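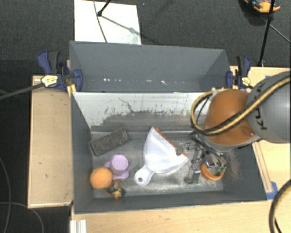
Bin picking with Evura: getting grasp proposals that don't hit the walls

Notes from setting up the planner on the metal bin. Written fast, will tidy later. Assumes you've got the arm talking to the controller and a depth stream you trust. If not, do the Netberg driver page first.

1. Fix the bin, then measure it

Clamp it to the table before anything else. Two bar clamps on the top corners does it. Any shift after calibration and every wall in the model is wrong.

Measure the inside, floor and rim both. Sloped walls so the two don't match. Put them in bin.yaml as floor_size and rim_size. Millimetres. Evura won't complain if you use metres, it just plans nonsense.

2. Calibrate

Run calib_bin and touch the four floor corners with the tip tool. Then the rim corners. Error should be under 2 mm. Over 5, start again, don't average it out.

Dusty floor is fine for this. Wipe the tip though.

3. Mask the walls

Scuffed grey metal gives rubbish depth, especially at a slant. Left alone you get blobs halfway up the slope and the planner thinks they're objects.

mask:
 use_model: true
 wall_margin: 5
 floor_margin: 2

Don't push floor_margin higher or flat things vanish. The dustpan handle went first for me, then the sponge.

4. Segment

Start with a mixed bin, not a tidy one. Ball, cup on its side, dustpan, dark sponge, small toy, whatever's to hand. Dark grey sponge on a grey floor is the nasty case, colour barely helps. Set depth_weight above colour_weight and check the overlay by eye.

Things that touch get merged. Ball up against cup is the usual one. Lower merge_angle a notch at a time until they split. Too low and the dustpan breaks into scoop and handle, so you get two objects and two bad grasps.

5. Grasp proposals

Ask for 170 candidates per view. More is slower and I saw no gain. Then filter in this order:

- reach
- wall collision (gripper AND wrist)
- cable limit
- score

Order matters, the score step is the slow one. In-ho Hyun had it first in the old Vahidi scripts and each cycle dragged.

Wall collision needs the full gripper model, brackets included. The default is fingers only. It will happily put a bracket through the slope when it goes for something in a corner.

6. Cable limit

Easy to skip, dont. The bundle looping round the arm only has so much slack. Cap wrist roll in limits.yaml and reject anything past it. Clamping the angle instead gives you a grasp that's nearly right and misses.

7. Dry run

Speed down, hand on the stop. Send hover poses only, no descent:

evura run --hover --speed low

Watch the wrist near the rim. If it looks close in hover it'll be worse going down. Add to the margin and go again.

Then let it descend. Log every attempt, failed ones too. You want the reject reason in teh log or you'll be guessing later.

Common errors

"No candidates": mask too greedy, or bin.yaml in the wrong units.

Error 101: stale transform. Restart the camera node and wait for the first frame before you start the planner.

Same object picked over and over, nothing lifted: segment is probably a dirt streak on the wall. Back to step 3.

Plans fine, stops mid-move: joint limit on the retreat path. Turn on check_retreat.

Place poses are on the next page, still to be written. Sunday maybe.

Contact | © Kuncombe Robotics Notes | Back to top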